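3.2 How small workshops keep their hand tools

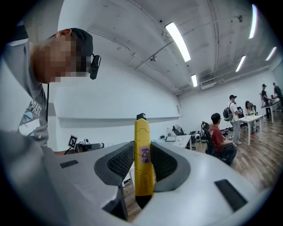

Shared tools turned out to be a wonderful way into the daily life of the workshops at Faltitthorpe and Plekbridge. We visited 30 of them over six months and asked people how they lend, label and return what they use. Labels were far more personal than we had expected – nicknames, jokes, even short verses. In Plekbridge over 50 tools carried a name given by an earlier user.

Figure 4. Hand tool with a small handwritten sticker.

Borrowing followed the same friendly logic, and the Prurnlow workshops, which we take up in Section 3.3, went further still.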